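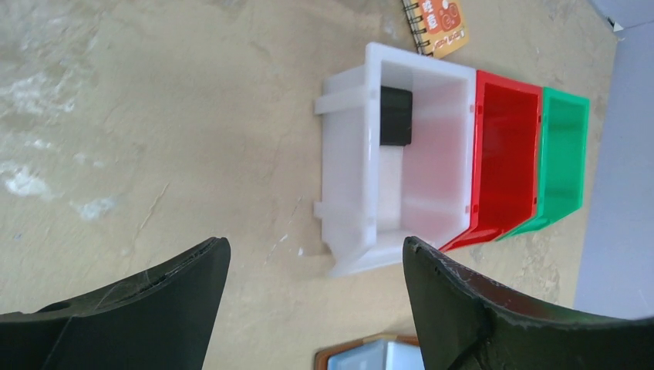
Subject: Re: [slabs] Moisture readings before coating, Tandton unit

Damián Benítez wrote:

> We have the ground floor of the Tandton unit to coat before the end of
> December. Existing slab is power-floated concrete, age unknown, no
> drawings. I put a hygrometer box down near the loading door and left it
> overnight. It read 81% RH in the morning. The pin meter says "dry" nearly
> everywhere. The coating supplier wants 75% or below. Which reading do I
> believe, and can I go straight on with the Vevedar primer?
>
> Second question: there are hairline cracks over most of the area. Fill
> them or leave them?

Damián,

Believe neither yet.

The pin meter first. It measures electrical resistance between two points at the surface, and on concrete the scale means very little. Use it to find the wetter areas and then put the boxes there. Don't write its numbers in the report.

The hygrometer box needs far longer than one night. The air under the box has to come into balance with the slab, and on a dense power-floated surface that is slow. Leave it 72 hours as a minimum, then take readings 24 hours apart until two in a row agree. An overnight reading can be out in either direction, depending on the air you trapped when you sealed it down. Check the butyl tape all round as well. A mottled old floor with dust in the pores will not hold tape unless you brush and vacuum it first.

One box by the loading door is not enough. The floor plan you sent gives 281 square metres. I would use 6 boxes: two along the outside wall, one at the door, one near the drain and the rest in the middle. Keep them out of direct sun and turn off any heating aimed at the floor. Note air temperature and slab temperature each time.

On the primer, ask for the data sheet and read the limit for the primer and the limit for the top coat separately. They are often different, and the lower one is not always the one that governs. We had this at Modau, where the contractor quoted the primer limit for the whole build-up and the top coat blistered along one wall within 4 months. Mohammadi did the cores afterwards and found no membrane under that bay. If you have no drawings you should assume the same until a core says otherwise.

Cracks: mark the ends in pencil with the month and check them again after the boxes come up. If they haven't grown, grinding and priming will deal with anything you can't get a fingernail into. Wider ones should be chased out and filled with resin. Anything that runs straight across the bay and lines up with a column is probably a joint somebody left out, and it will come back through whatever you put over it. Saw it and seal it.

Patches of different colour are usually old curing compound or oil. Put a few drops of water on them. If it sits there as a bead for more than a minute, the primer won't soak in either. Shot-blast those areas and do the test again.

Can you post the readings from all the boxes, with the times?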